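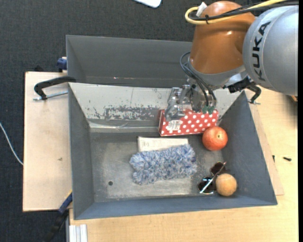 *KUKA arm over a bin of household objects.*

# Week 9 handout: judging a car for originality

Hi all – these are my notes from the lecture, tidied up a bit and with the stuff I skipped when we ran out of time. Bring them with you to the practical. I'm not going to go over the scoring again out there in the parking lot, and I talk too fast outdoors anyway.

## Where we left off

Last time we talked about clubs and how they got started, and somebody asked why two shows can look at the same car and come up with totally different results. Good question! Mostly it comes down to what the judges have been told to reward. There are three broad styles you'll run into:

- **Concours judging.** Condition and correctness, scored out of a fixed total. Everything starts at full marks and you take points off.
- **Preservation class.** The car should be as it left the factory, plus age. Worn paint is fine. Fresh paint costs you, even if it's gorgeous.
- **People's choice.** Everyone gets a slip of paper and the red convertible wins.

We're using the second one for this course. I'm biased, I know, but I think it teaches you to look harder than the others do.

## The score sheet

Our sheet is adapted from the one Mingxuan Wei wrote for the Sotunmont spring meet. It has 200 points in total:

| Section | Points |
|---|---|
| Body and paint | 60 |
| Interior | 50 |
| Engine bay | 40 |
| Chassis and underside | 30 |
| Paperwork | 20 |

People always grumble about paperwork getting 20 points. Keep in mind that a build card, an early registration or a stack of old service receipts is often the only thing that can settle an argument over a color or an engine. I've seen a car gain a class place on the strength of one shoebox of receipts, and I was happy to sign off on it.

## Original, restored, over-restored

These words get thrown around a lot, so let's agree on them for the exam.

*Original* means the part was on the car when it was first sold. A dealer-fitted radio is a gray area (we'll count it if there's a receipt).

*Restored* means the part was repaired or replaced to match how it looked when new. Nothing wrong with that, and most of the cars you'll ever look at have had some of it.

*Over-restored* means it looks better than it ever did at the factory. Mirror-flat paint on an ordinary family sedan from the fifties is the usual giveaway. Orange peel was normal. So were uneven door gaps, runs in the paint inside the trunk, and chalk marks on the firewall. Owners sand all of that away and then wonder why they lose points with us.

## Worked case: the Usedon coupe

This is the one I rushed through, sorry. The car came to the March meet with 29 years of single-family ownership behind it and a repaint on the driver's side. The owner told us about the repaint right at the start, which I always appreciate.

How we scored it:

1. Body and paint: 41 out of 60. Most of what we took off was for the repainted side. The color match was close but the new paint had no texture to it.
2. Interior: 46. Seats and headliner never touched. The carpet had been replaced on one side only.
3. Engine bay: 33. Wrong hose clamps, modern battery, right air cleaner.
4. Underside: 25. Honest surface rust, factory undercoat still there in patches.
5. Paperwork: 20. Full marks.

That adds up to 165. Do the sum yourselves, please, every time. I once handed a trophy to the wrong person at Inach and had to walk across a field and ask for it back.

The battery question comes up every year. I take one point for a modern battery in a car that gets driven, and no more than that. Some judges take three. Write down which way you went and stick with it for the whole day.

## Reading

- The Sakalauskas pamphlet on factory finishes, first two chapters. Skip the appendix on chrome for now.
- Wei's notes for new judges. Short and a bit cranky, but very good on door seals.

## For the practical

Work in pairs. Each pair gets one car and one sheet, and I want a written summary of 2,000 words at most between the two of you. Hand it in by 7 Jun 2024. Please ask before you open a hood or a door – the owners are doing us a favor – and leave belt buckles and rings at home if you're going to lean in anywhere.

Flashlight, pencil, something to kneel on.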